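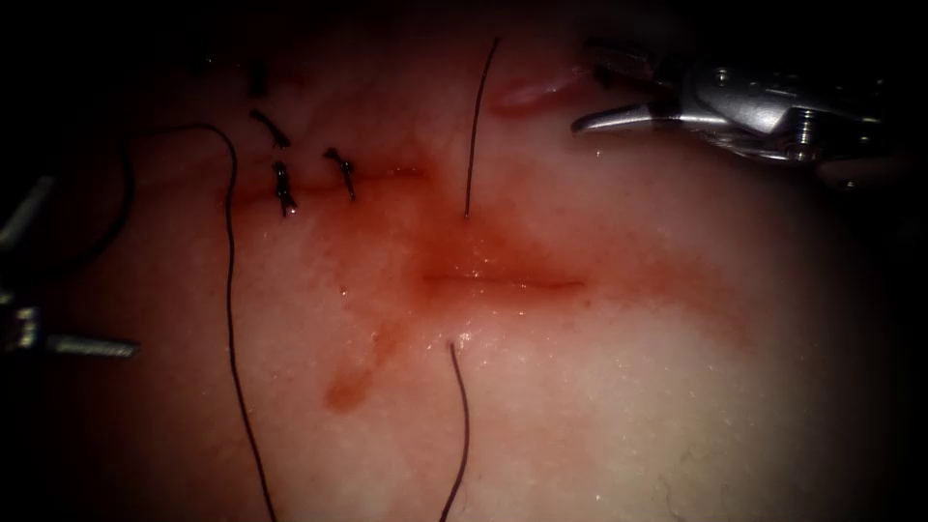
Suturing practice participants wanted – Novthorpe

The skills room at Novthorpe is looking for 11 people to take part in a course of suturing practice starting in November. You will close incisions in tissue pads with interrupted stitches, tie and trim your own knots, and have your work marked at the end of each session.

Who can apply: veterinary nursing and medical students, theatre nurses, and anyone returning to clinical work after a break. You don't need to be quick. You do need to have tied a surgeon's knot before, even badly.

There are seven sessions of two hours each, in the evening. Pads, thread and gloves are supplied. Bring your own loupes if you use them. Participants are paid $38 a session, plus parking.

Marking covers spacing, knot security, tail length and how well the edges meet. A stitch that pulls the edges out of line gets redone – please don't take it personally.

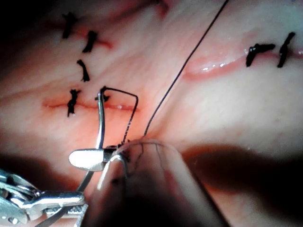 Youssra Belkadi wrote after the last course that her spacing was fine from the first night, but she was still leaving her tails too long at session five and would have liked more time on trimming. We have added half a session for it.

To apply, send a short note on your experience to Brahim El Idrissi at the Novthorpe front desk. Tell us if you are left-handed so we can set up your bench.

Posted 2019-06-22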